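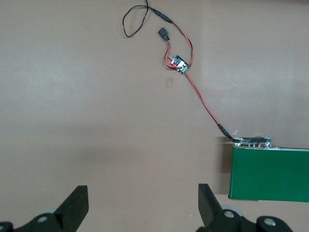 How Does a Robot Know What It Is Looking At?

A robot's camera does not understand what it sees. It delivers numbers, one set for each tiny dot of color. Software has to turn those numbers into something useful. The Young Visitors' pages of the Trummer Learning Center explain how this is done.

Step 1: Finding the edges

The program first looks for places where the color changes quickly. A red wire on a beige table is easy to find. A shadow is harder, as it also makes a dark shape, and the program must learn that a shadow cannot be picked up.

Step 2: Giving things names

Next, the program compares each shape with pictures it has studied. Our program, called Clukon, studied 491 pictures of wires, plugs and circuit boards. People had marked every part by hand. Clukon then gives each guess a score out of 100. If the score is below 80, the robot waits and looks again from another angle.

Wires are difficult for Clukon. They bend, loop and cross, so the same wire may never have the same shape twice.

Step 3: Planning a path

Once the parts have names, a second program plans where the gripper fingers should go. It tests many paths in the computer before the robot moves at all — paths that would bump a board or pull on a wire are thrown out.

"The planner is allowed to say no," explains Ivone Siqueira, who leads the software group. "Then we look at what confused it."

Try it yourself

Place a piece of string on a table and close your eyes. Ask a friend to give you directions for picking it up by one end. Which words did your friend need most?

Words to know

Gripper: the part of a robot that holds things.
Planner: a program that chooses how a robot will move.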